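# mesell-floors

Plain list of floor finishes in rental listings, Fundthorpe and Trellcombe. One row per room. CSV, nothing fancy. v2, January 9, 2021.

## What's in it

- floors.csv, 2000 rows, the main thing
- codes.csv, 33 finish codes with a short description each
- lobo.py, cleans up the raw text (named after the street I lived on, no deeper meaning)
- old/, the November version, don't use it unless you need to reproduce something

Source is listing text typed in by hand. Where the listing said nothing about the floor the room is left out, so don't go working out what share of homes have carpet. You'll get garbage.

## Columns

town: F or T
room: kitchen, bed, living, hall, bath, other
stated: exactly what the listing said, spelling mistakes and all
code: my code, see codes.csv
tone: light, mid, dark, gray, gray-brown, red, unknown
sure: y or n

"stated" is never edited. If it says "lamanate" it stays lamanate. All the fixing happens in "code".

## Running the cleanup

 python lobo.py floors_raw.csv floors.csv

Python 3, no other packages. Overwrites the output file without asking, sorry. Will add a flag. Runs in a few seconds on my old laptop.

If it dies on a weird dash, save the raw file as UTF-8 and go again.

## Known problems

- Trellcombe rows are thinner. 400 of them, rest is Fundthorpe. Fewer listings to work from plus I got bored.
- "hardwood" in listings means whatever the landlord wants it to mean. Coded as HW-STATED, seperate from HW. Please keep them apart.
- Same apartment can show up twice if it was relisted with new wording. I caught a bunch by address, not all.
- "Original floors" tells you nothing. Code is UNK.
- Bathrooms with vinyl that copies tile: was coded TILE in the old version, now VN-TILE. This is the main change in v2.
- Kitchen-living combos are coded as living. Should of made a combined one, too late now.

## Wood-look planks

Biggest headache in the whole file. Listings say wood floors, wood style, wood effect, plank, luxury plank, and half the time no material at all. WL-PLANK covers anything plank shaped that looks like wood when the material isn't stated. Don't guess it from the look. Tone is coded apart from the material, and that's where people trip up.
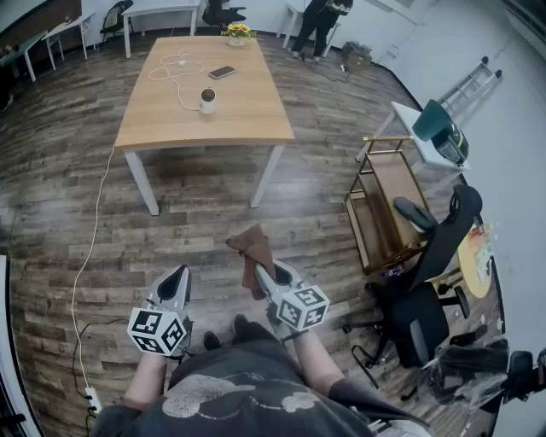 Tone gray-brown gets its own value because neither gray nor mid worked. Use it when both colors are in the same plank and you can't call one the base. The weathered kind under the table with the white metal legs is the one I mean, gray-brown with darker streaks and knot patterns. Streaks and knots don't change the tone, so it's not dark. Code WL-PLANK, tone gray-brown, sure = y. A flat gray plank with hardly any brown goes under gray. If the listing only says "modern neutral", put unknown and move on.

## To do

- overwrite flag
- room sizes?? probably not
- second pass on Trellcombe halls

## License

Use it, change it, say where you got it. No warranty. Don't use it to set rents.

Contact: open an issue | (c) mesell-floors | Back to top

Comments (4)

plankton_77: used this for a class project, thanks. Is HW-STATED meant to include parquet?

maintainer: no, parquet is PQ even if they also say hardwood. Will put that in codes.csv

guest: row order changed between November and now, broke my join

maintainer: yeah sorted by town now. join on listing text + room, there's no id column. I know, I know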